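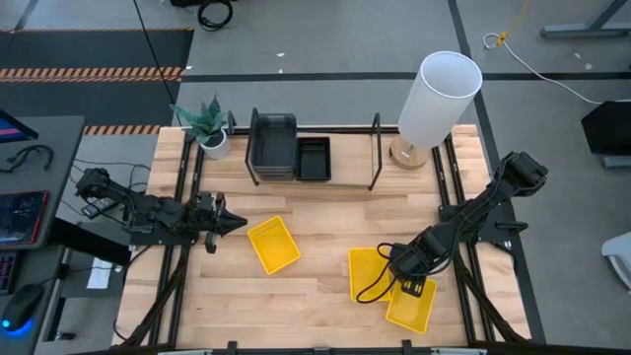

What changes for customers when Fendidetti moves its repair counter to Bivthorpe?
Drop-off, pickup and mail-in repairs will all be handled at one address starting in June, and the price list stays as it is.

BIVTHORPE - Fendidetti, a repair and resale business for small household appliances, will move its repair counter, parts room and mail-in service into a single building in Bivthorpe in June. The company currently runs the three operations from separate addresses. The last day for drop-offs at the old counter will be posted on its door and on the company's service page two weeks ahead of the move.

The new building has 615 square meters of floor space on one level. The public counter occupies the street side. Behind it are the intake room, the repair benches, the parts room and a packing area with its own loading door. Parking for customers is on the north side, and the entrance has no step.

Under the present setup, an item dropped off at the counter is logged, put on a shelf and driven to the benches once a day. If a part is needed, the request goes to the parts room at a third address and the part is sent over on the following run. Company records for the past year show that an average repair spent more time waiting for transport than on the bench. The combined site removes both trips.

"Most of the delay was in the van," said Chia-jung Hsu, operations manager at Fendidetti. "The repair itself is often under an hour. Customers were waiting for a shelf to be emptied at one end and filled at the other."

Service terms

The following terms apply from the opening of the Bivthorpe counter.

Assessment: Each item is tested and a written quote is sent within 5 working days of drop-off. Items received by mail are counted from the day they are logged at intake.

Approval: Work starts after the customer approves the quote by phone, by email or at the counter. A quote remains open for 10 working days. Items without a reply after that period are returned to the shelf and the customer is contacted once more.

Price: Labor is charged at a flat rate by type of appliance. Parts are charged at list price. The assessment fee is deducted from the bill if the repair goes ahead.

Storage: Finished items are held free of charge for 36 days. After that a weekly storage fee applies, as printed on the receipt.

Returns of unrepaired items: Customers who decline a quote may collect the item in its original state or leave it for parts. Items left for parts are not credited.

Accepted items

Fendidetti repairs kettles, toasters, stand mixers, hand mixers, food processors, coffee grinders, irons, fans, vacuum cleaners and sewing machines. Microwave ovens, heaters with an open element and any appliance with a damaged gas connection are not accepted. Battery-powered tools are accepted without the battery. Owners are asked to empty vacuum bags and water tanks before drop-off and to bring the power cord if it detaches.

Parts numbering

The parts room will change to a new numbering system during the move. At present, parts are filed by the maker's own number, and the same gasket or switch may sit under several numbers when it fits several models. The new system gives each physical part one stock number and lists all known maker numbers against it. The catalog is being built in Vernov, a stock control program already used by the company for its resale orders.

Yung-ching Liu, who heads the parts room, said the change mainly affects seals, carbon brushes, drive belts and thermal fuses. "Those are the lines where we held duplicates. We would order a belt from the maker with two identical ones on the next shelf under a different label," Liu said.

Customers who buy parts directly may continue to order by maker number. The stock number will appear next to it on the invoice. Existing back orders will be carried over and do not need to be placed again. Trade customers with standing orders will receive a conversion sheet with their last statement before the move.

Used parts taken from scrapped machines will be sold under a separate prefix and marked as used on the shelf label, the invoice and the bag. Used heating elements, power cords and fuses will not be sold.

Mail-in repairs

The mail-in address will change on the same day as the counter. Parcels sent to the old address will be forwarded until the end of the lease there, at no charge to the sender, but forwarding will add to the assessment time. Customers who have already printed a label may use it during this period.

Packing instructions have been revised. Glass jars, blades and loose attachments should be left out unless they are part of the fault. Sewing machines should be sent with the needle removed and the presser foot lowered onto a folded cloth. A note with the sender's name, phone number and a short statement of the fault should be taped to the appliance itself, as notes placed loose in the carton are sometimes thrown out with the packing.

Resale shelf

Repaired appliances bought in by the company will be sold from a shelf at the counter under the name Tai. Each item carries a tag with the date of repair, the parts replaced and the result of the electrical safety test. Tai items are sold with the same warranty as customer repairs, covering the work done and the parts fitted. Wear to parts that were not replaced is excluded.

Hours

The counter will open at 8:30 a.m. and close at 5 p.m. on working days. Drop-offs made after 4:30 p.m. are logged the next working day. The phone line keeps its present number and will be closed for one afternoon while the equipment is transferred.

Repairs in progress

Items on the bench at the time of the move will be transferred with their paperwork and finished in Bivthorpe. Customers with an open repair will be told by phone or email which address to use for pickup. Receipts issued at the old counter remain valid. The free storage period for these items will be counted from the opening of the new counter.

About Fendidetti

Fendidetti repairs and resells small household appliances and supplies parts to private customers and the trade. Press inquiries should be addressed to Chia-jung Hsu at the company's Bivthorpe office.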